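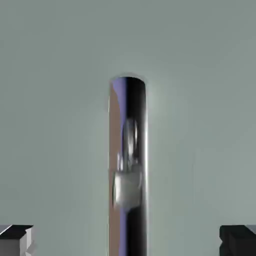 Simulated wrist view: gripper open on either side of a polished cylinder.

Jorneo Pin Handling - simulation set
Data card and README

What's in it
3847 simulated pick attempts on polished metal pins, made for the finishing shop at Barrera's Cundstead plant. Each attempt has the wrist view, the finger opening, the arm pose and a result (held, slipped, missed). The work being copied is a simple one: take a pin from the bench, stand it in a rack, go back for the next.

Why we made it
On a normal shift the people at the finishing bench rack 1160 pins by hand, in cotton gloves, and most of them will tell you their thumbs know about it by lunchtime. Shiny round parts are a lovely problem for a robot - the surface shows you everything except itself - and we've had a great time working on it. The bench crew helped us write the task list, and their notes on how a pin rolls when you grab it too low are still the best document in the project.

What changes at the bench
The plan covers 26 people across two shifts. Racking goes to the arm. Inspection, rework and the final wipe stay with the crew, and so does the decision to stop the line. Everyone gets paid training time on the cell, including how to jog the arm, clear a dropped pin and flag a bad pick. Job grades are being reviewed along with the new duties. That review is not finished, so please don't quote this card as the outcome!

Splits
train/ everything not listed below
val/ 138 attempts
test/ the Grultuvley rack layout only, never seen in training

Known gaps
- Backgrounds are very plain. The real bench has rags, trays and coffee cups.
- Lighting is soft and even. Expect trouble under the strip lights by the dock door.
- No gloved hands appear anywhere, so nothing trained on this set should be trusted to work next to a person without separate safety equipment.
- Slips are scored by the simulator's contact model, and it is kinder than real oil.

Getting started
Unpack the archive, read tasks.txt first, then run check_files before loading anything. Result labels are in results.csv, one row per attempt.

Changes
v2: added the Grultuvley layout, fixed swapped left and right finger values.
v1: first release inside the plant, December.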